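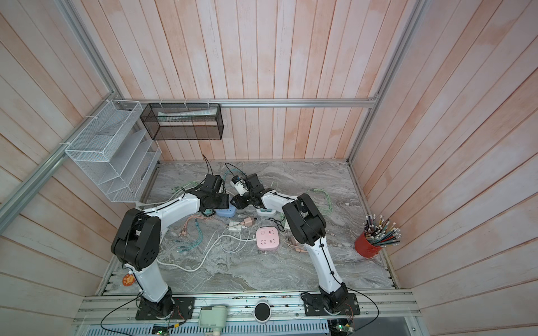
*Adjunto 1: dos brazos sobre el raíl delantero, etiqueta naranja en el izquierdo.*

**Ticket 1271 -- Cuotas de traspasos que no se cierran**
Estado: reabierto
Producto: Clillik, módulo de mercados especiales
Cliente: Gundance

**2024-11-02, 09:20.** El cliente dice que el mercado «próximo equipo» de un lanzador siguió admitiendo apuestas con el fichaje ya anunciado. Entraron 744. Según el proveedor de datos, Lacroix, el aviso salió a tiempo. Eso dicen siempre; pido el registro.

**10:05.** Llega el registro. El aviso salió, sí, pero con el jugador como «agente libre» y sin equipo de destino. Clillik lo descarta sin dejar error visible.

**11:40.** Desarrollo propone subir la espera de 20 a 700 segundos. No le veo sentido: el mensaje no llega tarde, llega incompleto. Lo pruebo igualmente en Drornthorpe (preproducción). Mismo resultado.

**12:30.** Suspensión manual del mercado. Gundance decide si anula las apuestas -- a nosotros no nos toca.

**15:10.** Lacroix asegura que está corregido. En octubre aseguró lo mismo. Reenvío el mensaje original en Drornthorpe y el mercado sigue abierto. No cierro.

**Pendiente:** regla que suspenda el mercado si falta el destino, y alerta al operador.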